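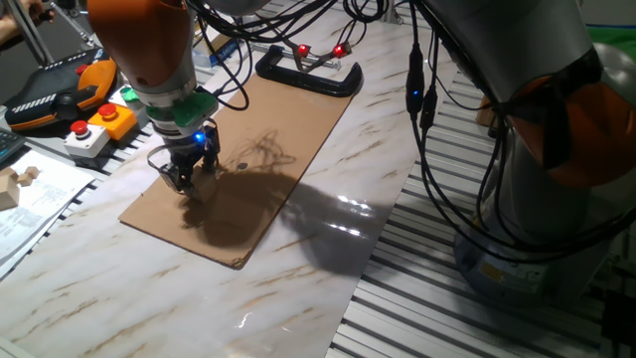 Last revised 20/09/2024 by Chiyo Miyazaki, who would like fewer emails about this.

# The cardboard stoppage: questions we keep being asked

Since the left arm on the Kovumon cell stopped itself during a folding run, everyone who walks past the bench has had a theory. Most of the theories are in here somewhere, next to what we know about them. If yours is missing, add it to the log and sign it.

## What happened, in one paragraph?

The left arm was told to go down, take hold of the near end of a cardboard sheet and lift it. It went down. It then carried on going down for slightly longer than the cardboard was prepared to put up with, pressed the sheet into the table, and tripped its own force limit. The right arm, which had been waiting for its partner to do something sensible, timed out and faulted as well. So the screen showed two faults, and for most of a morning we chased the wrong one.

## Which fault was the real one?

The first. Code 277 is the force limit on the left arm. Code 1001 is the right arm complaining that it has been left on its own. The pendant shows the newest fault at the top, so 1001 gets all the attention and 277 sits underneath it being correct. Scroll down. Please scroll down.

## Was anyone hurt?

No. Jasper Goossens was at the bench and pressed the emergency stop, although both arms had already halted by then. He'd like it recorded that he was quick. It is recorded.

## Why did it press so hard?

The program believed the sheet was lower than it was. Cardboard has opinions about lying flat, particularly once it has been folded and unfolded a few times, and the one in use that morning had lifted at the near end. The pick height had been taught on a fresh sheet and hadn't been touched since. Genji Noguchi measured the difference at 3 mm, which sounds like nothing until you're a gripper with a fixed idea of where the table is.

## Couldn't the force limit have been set lower?

It could, and for two days it was. The arm then stopped every time its own cables tugged at it, and we got very good at clearing faults. It's back where it was. The pick height is what changed.

## What about the shadow theory?

This is Tetsuya Higuchi's, and it has some merit. The arms and cables hang over the table under bright lights, the marble-pattern top is glossy, and between the shadows and the reflections the edge-finding has a miserable time. On the run in question it did report an edge in the wrong place. But edge-finding only sets where the gripper goes sideways. It has no say in how far down it goes, so it's a separate problem with its own ticket.

Tetsuya Ichikawa has asked us to point out that he is the other Tetsuya and that the shadow theory isn't his.

## And the wrist camera?

Innocent, mostly. The trouble is what it gets to look at. When a sheet is upright and close, the camera has a great deal of cardboard to consider and not much else: faint ribbing, a crease, a ragged top edge, and a good helping of the gripper's own hardware along the bottom. The gripper's shadow falls on the sheet too, blurred and doubled, and the old matching routine was happy to treat that as part of the cardboard. We now mask out the lower part of the view before matching. The shadow on the sheet itself still gets through now and then, and we don't have a tidy answer for it. 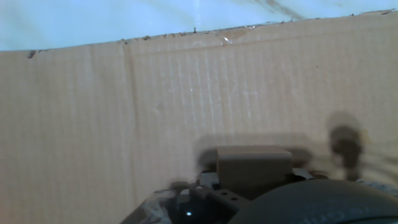
## Can I use a sheet that's already been used?

Yes, within reason. Frayed corners are fine. Torn edges are fine if the gripper isn't going there. A sheet that rocks when you press one end is not fine, and neither is the one somebody keeps rescuing from the recycling.

## How do I restart after a 277?

1. Leave the emergency stop pressed while you look. Both arms, all the way up, cables included.
2. Check that nothing is pinched between the fingers and the table.
3. Step back out of reach and release the stop.
4. On the pendant, clear 277 first, then 1001. The other way round, 1001 comes straight back.
5. Jog the left arm up at slow speed, by hand control only.
6. Change the sheet and run the height check before going back to automatic.

If the arm moves in any direction you didn't ask for at step 5, stop and fetch Genji. Don't try it again to see whether it does the same thing. It will.

## Why are there two stop buttons by the pendant?

Press either. Debating which one is the proper one is a fine way to spend a lunch break and a poor way to spend an emergency.

## Has it happened since?

Once, on purpose. Genji put the old height back in, bent a sheet and got the fault at the first attempt. With the new height check we've done 58 picks without a 277. Jasper considers this conclusive. Genji wants to keep the slow approach on until October, and as he's the one with the key, the slow approach is on.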